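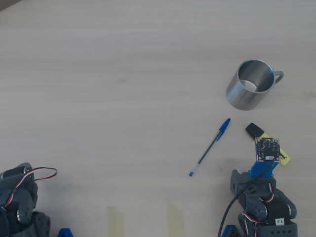

Fairweather
Fiction contributor, the Womdale Quarterly

My aunt kept everything she needed for the letters on the one table, and when the flat came to me in May I found I couldn't bring myself to lay it out any differently. A steel mug, a blue pen with its cap on, a yellow highlighter for the bits she wanted people to notice (she always wanted people to notice a good deal). She wrote to the bus company at Istov every Friday for 23 years, always about the 3631, the late bus that was meant to stop at the bottom of our hill and, as far as she was concerned, never properly did.

I had told myself I would write one letter, just to let them know she had gone, and after that I would cancel the stamps and get on with my own life, such as it was. By five o'clock I had made tea twice, let it go cold twice, washed the mug and sat down again without a single word on the paper.
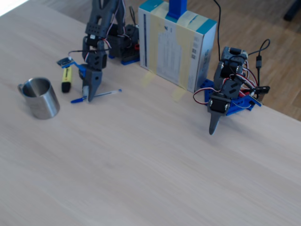 Grief, in our family, has always been a matter of post. When my grandfather died in Nurerier we heard of it by parcel, his good scarf folded round a jar of plums, and my aunt read the note standing up in the hall with her coat still on. She would never throw out a box after that. There was a white one on the table now, with wide pale tape running over it and down on to the wood, and I sat looking at the label and its barcodes for quite some time before I thought, well, she'd have opened it by now, wouldn't she, and had the string out of the drawer for next time.

So I took the cap off the pen. "Dear Sirs," I wrote, in the nearest I could manage to her hand, "I waited again on Friday."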